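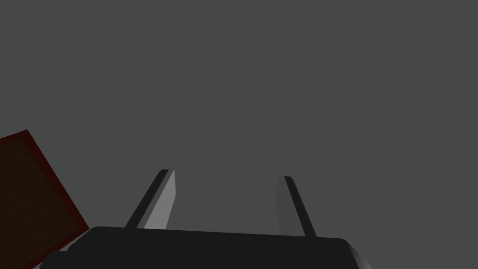
Members of the Ondberg shared workshop are preparing to build a two-armed household robot and have modeled it in simulation first. Advice is requested on the wrist camera mount. With the fingers open, the gripper base takes up most of the lower view, and only part of the reddish-brown block at the left can be seen. Should the camera be raised before the bracket is printed? 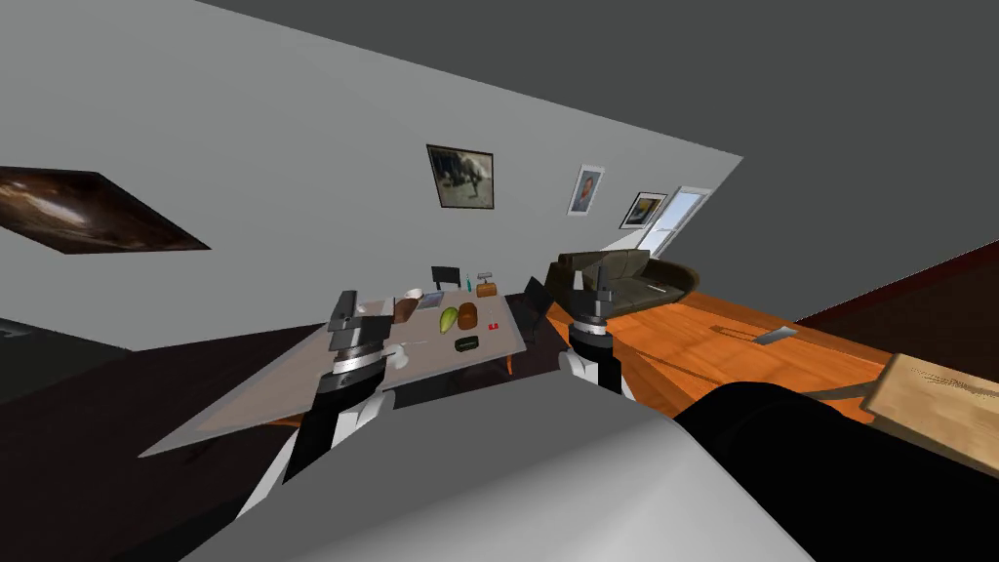
The overview camera is to remain as modeled. It takes in both arms and most of the gray table, including the bowl, the pear and the bread. The wrist views are the sole concern.
Hilde Baert
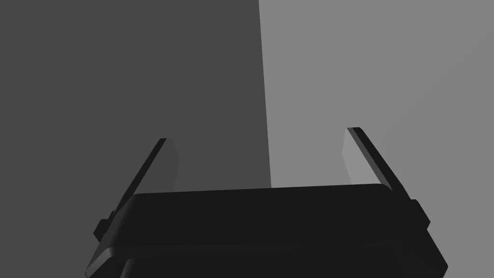

Samonte
replied 21 October 2020

Please do not raise the mount yet. Both fingertips are in view and the gap between them is clear, which is what a wrist camera is for. A view of plain gray walls is a poor basis for a decision. Compare it with one facing groceries, where the bread and the lettuce can be judged against the left finger.

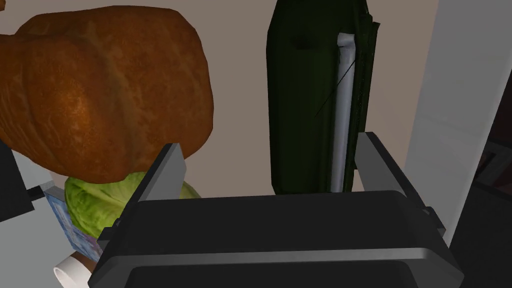 Reply from Troltico

I would raise it. Ours is higher and we have had no complaints. Kindly check the cable length before printing.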